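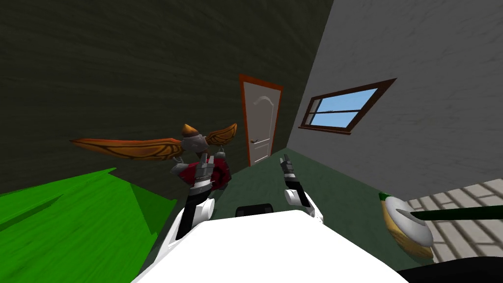 Winged toy figure, orange-brown wings

Home | Forums | Rules | Log in

Fakard Modelling Board > Painting

rwhitlock, Sep 12, 2023
Orange-brown over grey primer dries blotchy on thin wing parts. Two coats of Lillus acrylic, thinned 1:1. Vein lines go on last. Any fix?

lalit_p
Too much water. Use the medium and leave 12 hours between coats.

ginevra_r
Disagree about the wait. Two hours is plenty. It's the grey. Prime in white.

lalit_p
Two hours is fine on card. On vinyl it lifts under masking tape.

rwhitlock
Mine is vinyl. Will rub back with 4000 grit and try white.

Related threads
Matt varnish gone cloudy
Jikbridge brushes, size 2
Masking curved edges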